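Sewing for Home: second progress report to the Rorken Fund
25 Nov 2022 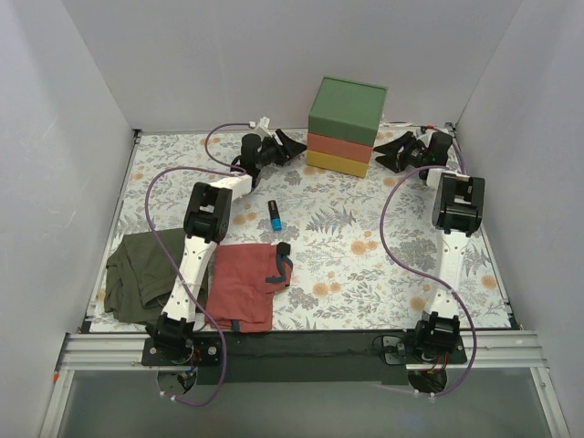
When we wrote our application we promised you a working community sewing room in Memholm and enough beginners' courses to keep it busy. Five months in, we have both, and we are really pleased to be able to tell you how it is going.

The room opened in July in the old shoe shop on the corner by the bus station. We signed the lease later than planned (the landlord wanted a new fuse board fitted first, and we agreed with him), so the first two courses ran in the library instead. People followed us across town without complaint, and several turned up early on opening day to help carry the cutting tables up the step!

Courses

So far 198 people have finished a beginners' course. The target for the whole first year was 300, so we are well ahead of where we expected to be. Each course is six evenings long and everyone makes the same four things: a cushion cover, a lined bag, a pair of simple curtains and a hemmed tablecloth. We did wonder whether people would find the tablecloth dull. Far from it — mitred corners have become the most talked-about skill of the lot, and we have now added an extra evening just for corners and edges.

The curtains have been harder. Measuring up at home is where it goes wrong, and quite a few learners came back with a drop that was too short by exactly the depth of the heading. We have rewritten the measuring sheet twice. The new version has a drawing of a window on it with blank boxes to fill in, and the autumn group managed far better with it.

Mending evenings

These were not in the original plan at all. Learners asked for somewhere to bring repairs after their course ended, so we began opening late once a fortnight, with no booking and no charge. It is a lovely, noisy couple of hours. Zips are the commonest job by a long way, followed by school trousers, and one person is slowly working through an enormous quilt that takes up a whole table each time.

Fabric

The Agbeko warehouse has kept its word and given us end-of-roll cottons every month. Florals go first, every time. Plain navy hardly moves, so we have started using it for practice pieces and linings. We now wash everything before it goes on the shelf, after a batch of red poplin shrank badly and took a learner's cushion cover with it. Washing adds a day's work to each delivery and we had not budgeted for it, but we think it is worth keeping.

The Rostora group

Thirty-three people are on the waiting list in Rostora, where the village hall has offered us a room with good light and hardly any sockets. We would like to run a first course there after the new year. The plan is to take eight machines over by van and leave them in the hall's locked store for the six weeks. We have tried the extension reels and they reach, though they will need taping down along the wall.

Money

Spending is close to plan. Rent is lower than forecast thanks to the late start, and machine servicing is higher, mostly down to two second-hand overlockers that needed new loopers within a month. We have £3,000 left in the equipment line. With your agreement we would like to spend part of it on a proper steam iron and board for each end of the room. At the moment there is one iron between twelve people, and the queue on curtain night goes right back to the door.

Next steps

January's courses are already full in Memholm. Between now and then we will be finishing the tutor notes, putting up a second rail for work in progress and settling dates with the hall in Rostora. We are also hoping to try a daytime course for people who work evenings, if we can find a tutor who is free.

You would be very welcome at the end-of-course show, when everyone hangs up what they have made. We will send the date as soon as the hall booking is confirmed.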